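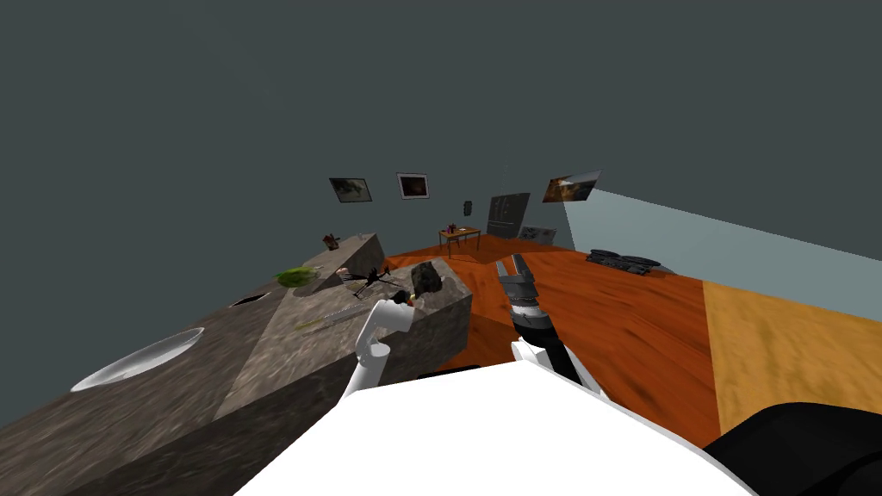
Two-arm cell in the simulated kitchen, left gripper at the raised stone block.

Cell Technician, Simulation and Hardware — Amuvley, Stilmont site
Reference 622. Full time, on site.

Amuvley is hiring one technician to set up, maintain and repair a single two-arm cell and its simulated counterpart. The position reports to Widad Hijazi, cell operations lead.

Duties
Calibrate both arms at the start of each shift and log joint offsets. Replace gripper finger pads every 200 operating hours. Check finger parallelism and record the result. Diagnose cable, encoder and brake faults, and carry out repairs to module level. Keep the simulated cell matched to the physical one — base pose, joint limits, gripper opening and camera mounting. When a part is changed on the hardware, update the model before the cell is released.

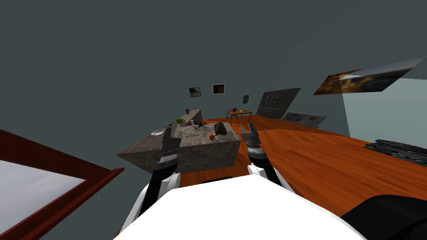 Does the technician need to write code?
Short scripts only. Most of the work is editing configuration files, reading logs and running the supplied calibration routines.

Requirements
Two years of hands-on work with industrial or research arms. Able to read wiring diagrams and use a torque wrench, a multimeter and a dial indicator. Comfortable at a Linux command line. Able to lift 49 pounds. Experience with a physics simulator is preferred but can be learned on the job.

Schedule and location
Monday through Friday, first shift, Building 991, Stilmont. One week of training at the Lyons shop is scheduled in August; travel is paid. The technician will also cover occasional service calls at Vastville.

How to apply
Send a resume and one repair report you wrote yourself, with customer names removed, to Widad Hijazi at the Stilmont office. Put the reference number on both. Applications close Friday, July 4, 2025. Selected applicants will be asked to complete a bench test covering gripper removal, refitting and zeroing.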